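2020-12-13, notes typed up same evening, will tidy later

Pantelis Tzavaras has been winding down the Saltwood community choir's paper library since November, and he's tired of it. Tea gone cold. Phone going the whole time. "Sit anywhere that isn't Haydn," he says.

The choir had 3,000 pieces of sheet music when it moved out of the old chapel. A lot of it photocopied, a lot of it photocopied from photocopies. The job: decide what stays, what goes to other choirs, what gets pulped. Catalogue the lot. He thought two weeks.

"I'd done 700 by the end of the first month. Then I found a box I'd put in twice, so I'd done 692."

Did he cry? "I went for a walk."

The worst of it is the pencil. Decades of it, breath marks, rude remarks about the tenors, one whole shopping list across the back of a Stanford anthem. Some people want it rubbed out before the copies are passed on. Pantelis doesn't. "A breath mark is information. Somebody worked that out the hard way, in a cold room, so you don't run out of air on page four."

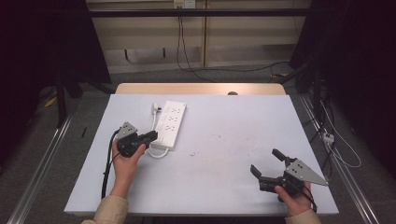 Roman Kalinowski disagrees, and said so down the phone while I was there: rub the lot out, every choir breathes differently and a new singer will only obey the pencil and ignore the conductor. He has sung bass with them for years and reckons half the marks were wrong when they went in.

Pantelis held the reciever away from his ear for most of that. "He's not wrong about the basses."

They've agreed on a sort of truce. Sets going to the Kyriakidis singers get cleaned, as asked. Sets staying in Saltwood keep thier pencil. Anything with a name on the front gets offered to the family first, which is slow, lots of letters, lots of no answers. He doesn't chase. One woman wrote back four pages about her mother and the Fauré and he's kept that in the folder with the score.
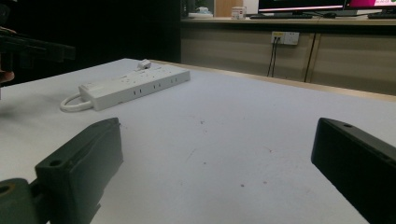
*Saltwood, during the sorting.*

No singing at the moment, obviously. I ask if that makes it easier, having the time. Long pause.

"No. You open a Messiah and you hear it. Then you shut it and write down how many copies."

What does he miss? Not the concerts, he says. The bit before, chairs scraping, someone asking which edition. The wrong edition was always a row. Two editions of the same carol book in one room, page numbers all over the place, altos lost by verse 2.

He's got the carols left to do. Was meant to do them first.

"Put in that we need box files," he says at the door. "Foolscap. Not A4, the old Novellos stick out."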